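Painted Storage Cabinets: Frequently Asked Questions

What is the cabinet made of?
The carcass and drawer fronts of the Forkmont are solid birch and birch ply, primed and painted in our own shop in Mondbridge. The drawer bottoms are unpainted.

How many drawers does it have?
The standard Forkmont has three drawers, stacked. If you need something narrower, look at the Sodlow, which has the same top and two drawers.

Why is there a gap under the top?
It's part of the design. The top is a separate piece and sits above the drawers with an open recess between them. Some customers slide mail or a thin tray in there. Please don't store anything heavy in it.

Can I use the top as an everyday surface?
Yes. Most people end up using it as a drop spot for whatever comes through the door — snacks, keys, the kids' balls, wrappers that should have gone in the trash. The paint is a hard satin and will take normal use. Use a coaster or trivet under hot mugs and pans.

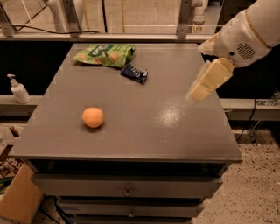
Round things are less of a problem than you might think, as long as the cabinet is level. The raised lip on the front edge stops a slow roll. It won't stop a ball that has been thrown, and the lip is too low to lean anything against.

How do I clean it?
Wipe with a soft cloth and warm water with a drop of dish soap, then dry. Grease from chip bags and chocolate comes off easily if you get to it the same day. Do not use scouring pads, bleach, or furniture polish. Polish leaves a film that makes touch-up paint peel.

The top looks shiny under my ceiling light. Is that normal?
Yes. Satin paint has a slight sheen, and a strong overhead light will show as a bright patch. Moving the lamp or using a frosted bulb helps. We can also finish the top in matte on request, but matte marks more easily.

What color numbers do you use?
The gray is 2710. The warmer gray, sold as Pangaribuan, is 3156. Quote the number when you order touch-up paint. Cabinets fade a little in direct sun, so a fresh dab may look darker than the area near it.

A drawer is sticking. What should I do?
Take the drawer out and check that nothing has fallen behind it. Wrappers and small toys are the usual cause. If the runners are clear, rub a plain candle along them. Drawers sometimes swell in July and August and loosen again in the fall.

Does it need to be attached to the wall?
Yes. A strap and screws come in the hardware bag. Fit them before you load the drawers, and don't open all the drawers at once.

How long does delivery take?
Roughly 6 weeks from order. Touch-up paint ships separately and arrives sooner.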